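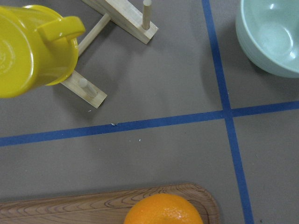 Carcombe tabletop collection: frequently asked questions

How many examples do you need for each task?
400 per task. Pick-and-place tasks are at 283 so far.

Does the tape matter?
Yes. The blue tape splits the table into four zones, and every instruction names a start zone and an end zone. If a strip peels up, tell Feven Chala before you put down a new one.

Do the objects go back to the same spot each time?
No. Move the bowl, the pitcher and the tray between examples. The orange can start on the tray or on the bare table.

What if I drop something?
Keep recording if you can pick it up again within 27 seconds. Otherwise stop and mark the example as failed. Failed examples are saved too.

Should I wipe the table?
At the start of each shift. A few crumbs are fine.

Can I work alone?
Not for your first 2 shifts. Jagadeesh Kartha pairs new operators on Wednesday.

Where do I send labels?
Upload them to the Brindeck folder under your own name.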